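4. Teaching a pick by hand

Right, this is the bit I enjoy most. You'll be holding the arm and walking it through the job yourself, so clear a bit of elbow room and have the Cimar pendant within reach of your other hand.

1. On the pendant, open Teach and choose New Task. Give it a name you'll recognise in December, please - I still have one called "test test 2".

2. Squeeze the grey paddle to free the joints. The arm will sag a touch as it lets go, so take its weight first.

3. Guide the gripper to your start position and tap Mark. Wait for the beep!

4. Bring it down over the part slowly. I set the speed limit to 15 for the last stretch and leave it at 700 for everything else. (Devendra Semwal, who taught me on the old Drustia arm, ran the lot at 900, but he has steadier hands than I do.)

5. Close the fingers with the thumb wheel, a click at a time, and tap Mark again.

6. Lift, carry, lower, open, Mark. Then press Save.

Caution: never let go of the paddle while your fingers are between the gripper and the bench. 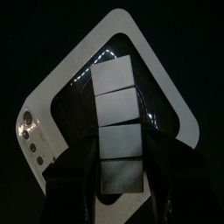 The wrist camera view is worth keeping open on the pendant for step 4, as it tells you far more than squinting in from the side. I line up on something I can find again every time. With a white phone lying back up and turned on the diagonal, like the one in this view, I use the rounded corner at the top and the column of four lenses on the left, and check that the two black fingers come in evenly at the bottom. Shiny backs throw little dots of light at you, so don't line up on those - they shift as soon as the wrist does.

Note: record 8 good runs before you press Learn. Delete any wobbly ones first (hold the run's name, then Remove).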